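Amundsen Mantel Clock: Owner's Manual
Section 4. Setting Up and Starting the Clock

Revised April 3, 2026

Read this section once before you touch anything. Most people read it after the clock has stopped, and it works then too, but you will be in a worse mood.

You will need the clock, the pendulum (packed separately, in the flat box), the winding key, a small flashlight, and a place to put the clock where it can stay. It will run on a mantel, a shelf, or a sideboard. It will not run on a refrigerator, although we get a letter about this every year.

4.1 Choosing a spot

1. Pick a surface that does not move. Press down on one end with your palm. If the other end rises, pick another surface.

2. Keep the clock out of direct sun and away from radiators, stoves and the top of the television.

3. Check the height. The dial should be at or near your eye level when you stand. You will be looking at it for years, and winding it while crouched gets old fast.

Note: The case is 242 mm tall. Measure the shelf before you carry the clock to it. Carrying it back again is where the chips in the veneer come from.

4.2 Unpacking the movement

4. Open the back door of the case. The latch turns a quarter turn to the left. If it resists, it is already open.

5. Find the strip of orange card wedged behind the hammer. Pull it straight out. The clock cannot strike with the card in place, and owners have been known to enjoy the silence for months before calling us to complain.

6. Cut the thread that ties the suspension spring to the back plate. Use small scissors and cut the thread only.

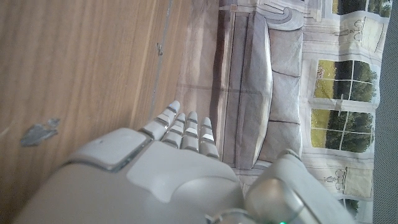 7. Look at the suspension spring with the flashlight. It is a thin steel ribbon, and it should hang flat and straight. If it has a kink, stop here and order a new one (part 569). A kinked spring cannot be smoothed out between your fingernails. Everyone tries.

Caution: The suspension spring breaks easily and is not covered by the Wisgate warranty once the thread has been cut. We wish it were otherwise, and so does our spring supplier, who is otherwise very cheerful.

4.3 Hanging the pendulum

8. Hold the pendulum rod near the top, with the nut at the bottom facing you.

9. Reach in through the back door and pass the rod through the loop of the crutch. The crutch is the thin wire arm that already hangs there looking unimportant. It pushes the pendulum, so please don't bend it yet. There will be a time for bending it in 4.5.

10. Hook the rod onto the lower pin of the suspension spring and let the weight come off your hand slowly.

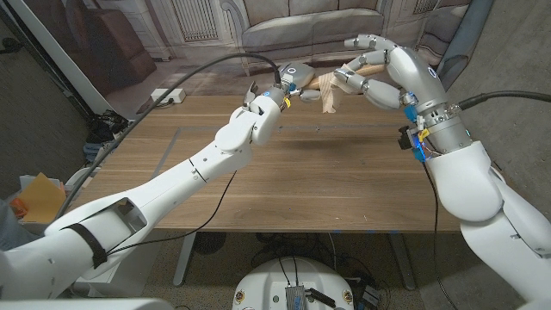 11. Give the pendulum a very small push. It should swing freely and touch nothing. If you hear scraping, the bob is rubbing on the back of the case. Take the pendulum off, turn it around, and hang it again. This fixes it far more often than it should.

12. Stop the pendulum with one finger and leave it hanging.

4.4 Placing and leveling

13. Carry the clock with the pendulum off. Yes, you have just hung it. Steps 8 to 12 were to make sure that it fits, and now it comes off for the walk. Earlier editions of this manual put these steps in the other order, and owners skipped the fitting check entirely.

14. Set the clock down gently, then hang the pendulum again as in steps 8 to 10.

15. Slide the clock back toward the wall, leaving room for the door.

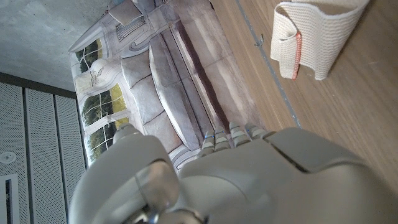 The back door needs a gap so that it can be opened for rate adjustments without walking the whole clock forward each time. Rulers are never in the drawer where you left them, so we give the distance in hands. Line up four fingers side by side and curl them slightly, as the pale gray ones in the picture are, then lay them between the case and the wall. If they fit with no squeezing, the gap will do. People with very small hands should add a finger from somebody else.

16. Place a coin under any foot that does not touch the shelf. Stop when the clock no longer rocks. Do not use folded paper. It settles over a week or two, and the clock settles with it, and then it stops at ten past four and you blame the mainspring.

4.5 Winding and setting the beat

17. Put the key on the right-hand square (time) and turn it clockwise until it is firm. Let the key back gently against the click after each turn. Do the same on the left-hand square (strike).

Note: A full wind takes 12 half turns on each side. You cannot overwind this clock. The phrase "it was overwound" was invented by people who had dropped one.

18. Push the pendulum to one side and let go. Listen.

19. An even tick-tock means the clock is in beat, and you may skip to 4.6 with our congratulations. A limping sound (tick-tock, pause, tick-tock, pause) means it is out of beat and will stop, usually as soon as you have gone to bed.

20. To correct the beat, reach in and ease the crutch a very small amount to one side. Listen again. If the limp gets worse, go the other way.
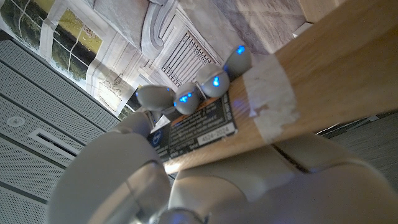 21. Repeat until the sound is even. Vilgot Blomqvist, who has adjusted the beat on every Amundsen to leave the bench at Clustport, does this in less time than it takes to read the step. Allow yourself half an hour and turn the radio off.

Caution: Do not bend the crutch while the pendulum is swinging. Stop it first.

4.6 Setting the time

22. Move the minute hand forward only, and wait at each hour and half hour for the clock to finish striking. If it is now eleven and the hands say noon, you have a long and musical evening ahead. You may instead stop the pendulum and wait an hour.

23. If the clock strikes the wrong number, leave the minute hand alone and move the hour hand by itself to the hour that was struck. It is a friction fit and will go either way. Then bring the minute hand forward to the correct time.

24. Check the clock against a reliable source after one full day. For adjusting a fast or slow clock, see Section 5.

If the clock will not run after all of this, write to the Zurkgate service desk with the serial number from inside the back door. The workshop closes for the whole of August, and letters received then are answered in September.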